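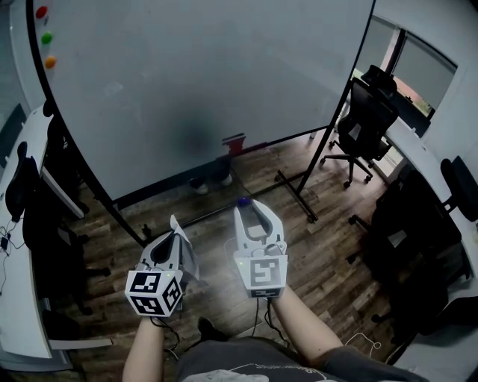

White hand-held grippers, one in each hand, in a small office.

Weather station help > Pressure and altitude

Sea-level pressure too high on cold nights, too low on warm afternoons

hillside_logger
Posted 2020-05-01

I run a Foledero console with the standard outdoor sensor at Merncombe, altitude 311 metres. The barometer is in the console, which lives on an inside wall in an unheated back room. Data goes by USB to a small computer running Bratu, which stores it locally and uploads to Funo.

The problem is the sea-level pressure. I set it against the nearest airfield report in settled weather and it agreed to the nearest hectopascal. It then appeared to drift. I adjusted it, and it drifted back the other way. After several rounds of this I left it alone and exported the whole of March to see what it was doing.

The export has 3842 records at ten-minute spacing, so there are some gaps, mostly from when the computer was updating itself. I interpolated the airfield values to match. In 773 of the records my figure is more than 1 hPa away from the airfield. The errors are not random. Mine reads high in the early morning, crosses the airfield value mid-morning, reads low in the afternoon, and comes back at dusk. On the clearest days the full swing from dawn to mid-afternoon is 3 hPa. On overcast days it more or less vanishes.

Things I have tried:

Moving the console to a different room. No change.
New batteries in the outdoor sensor. No change.
Altitude checked against the map and re-entered. It was correct to within a metre or two.
Resetting the offset to zero and starting again. Same pattern, different average.

It matters to me because Funo uses the pressure to draw its local trend arrow, and the arrow says "falling" on every sunny morning of the year. The written forecast next to it then says rain approaching. I have had a fine spell with rain approaching on every day of it.

Is this a faulty barometer chip, sensitive to temperature? And if so, is there any way to correct for it in Bratu, or does the console need replacing?

lapse_rate

The barometer is probably fine. What you describe is the usual result of reducing station pressure to sea level with the instantaneous outdoor temperature.

The instrument measures the pressure where it is. To get a sea-level figure, the software has to add the weight of a column of air that isn't there, from your altitude down to zero. The weight of that column depends on its temperature, cold air being denser. The formula in most software is

P0 = P × exp( g × h / (R × T) )

with P the station pressure, h the altitude in metres, g 9.80665, R 287.05 and T the mean temperature of the imaginary column in kelvin. Humidity comes into it as well, by way of virtual temperature, but it is a small term at your altitude.

The question is what to use for T. If the software takes whatever the outdoor sensor says at that moment, the diurnal range goes straight into the sea-level pressure. Put your own numbers in. Assume a station pressure of 977 hPa that does not change all day. With T at -4 °C the formula gives a sea-level value of 1016.3. With T at 18 °C it gives 1013.3. There is your 3 hPa, with no change whatever in the atmosphere above you. It also has the right sign (high when cold, low when warm) and it goes away under cloud, as the temperature range does.

A range of that size in March does make me suspicious of the outdoor sensor. If it is in the plastic shield it was sold with, and the shield gets direct sun in light winds, the afternoon maximum may be too high. That would exaggerate the effect but wouldn't be the origin of it.

To confirm, plot the station pressure, unreduced. Bratu stores it, though the default export leaves it out. In the export dialogue tick the raw fields. If the daily wave shrinks to a few tenths of a hectopascal in the station pressure and is present in the reduced pressure, the barometer is cleared. A few tenths will remain whatever you do, as there is a real semi-diurnal atmospheric tide with maxima in mid-morning and late evening. It will be in the airfield data too.

As for a fix, there are several methods in use.

Fixed temperature. Use the standard atmosphere and nothing else. This is how an altimeter setting (QNH) is derived. It has no daily wave caused by your thermometer. In very cold or very warm weather it departs from a properly reduced value, but it departs slowly.

Averaged temperature. Take the mean of the present temperature and the temperature twelve hours ago. That removes most of the daily cycle and keeps the seasonal one. It is what I use.

Annual mean temperature for the site. Simple and stable, and good enough at low altitude.

Check also what you are comparing against. The pressure in a routine airfield report is QNH, computed with the standard atmosphere and rounded down to a whole hectopascal. Before you adjust any offset, allow for the rounding. On average a value rounded down sits half a hectopascal under the true one, so if you matched it exactly you have probably built in a small error of your own. Synoptic reports give mean sea-level pressure to a tenth and make a better reference, if there is a site near enough. 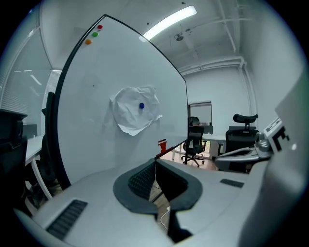
Whiteboard with coloured magnets and a crumpled sheet of paper.

In Bratu the setting is under Station, then Derived values, then Pressure reduction. The choices in my version are "console", "current temperature", "12 h mean" and "standard". If it is on "console", Bratu passes through whatever the Foledero has worked out and ignores the rest of that page. Change it to "12 h mean" and set the console's own relative pressure equal to absolute, so that the two cannot be confused later. Then run the recalculation on the stored archive. It works from the raw values, so nothing is lost, but take a copy of the database first all the same.

The averaged method needs twelve hours of earlier data. Where you have a gap in the record, Bratu falls back to the current temperature without saying so, and you will see a small step at each end of the gap.

drizzle_and_sleet

I had the same with mine, got rid of it and bought a dearer one. Haven't looked at the pressure on the new one much to be fair. It might be the console being in an unheated room, they don't like the cold. I'd put it somewhere warm and give it a week.

Also those forecast arrows are rubbish on all of them. I look out of the window.

fourth_isobar

Moving the console to a warm room will not help in this case. The original post says it was moved with no change, and the pressure chips in these units are compensated over a much wider range than a back room will ever see. Pressure indoors and outdoors is the same for this purpose.

I agree with the explanation given by lapse_rate. Two additions.

First, altitude. The height to enter is that of the barometer, so if the console is upstairs, it is ground level plus the height of the shelf. One hectopascal is equivalent to a bit over eight metres near the ground, so an error of one storey is visible in the tenths. It gives a constant offset, however, and has nothing to do with the daily swing.

Second, the trend arrow. Funo computes it from the uploaded sea-level figure, over a three-hour window. It has no access to the raw value unless the upload includes it. In Bratu's upload settings there is a tick box for station pressure, off by default. With it on, and the station's profile page set to "trend from station pressure", the arrow stops responding to temperature altogether. I would do that as well as changing the reduction method. The wording next to the arrow is taken from a fixed table of pressure and trend, so a correct arrow should deal with most of the rain approaching. It will still be wrong in showery weather, when the pressure may not move at all.

Old records already sent to Funo are not updated when you recalculate locally. You can delete the affected month there and send it again, but the site limits how quickly it will accept past data, and a full month takes most of a night.

hillside_logger

Thank you. The reduction setting was on "console". I have exported March again with the raw fields, and the station pressure follows the airfield through every clear day with only a slight ripple left over. So the barometer stays.

The outdoor sensor does get direct sun after midday, on the south-west side of a shed. I will move it before I look at the temperatures again.

Now set to "12 h mean", archive recalculated, station pressure ticked for the upload. I can see the steps at the gaps. Offset left at zero until I have a synoptic site to compare with.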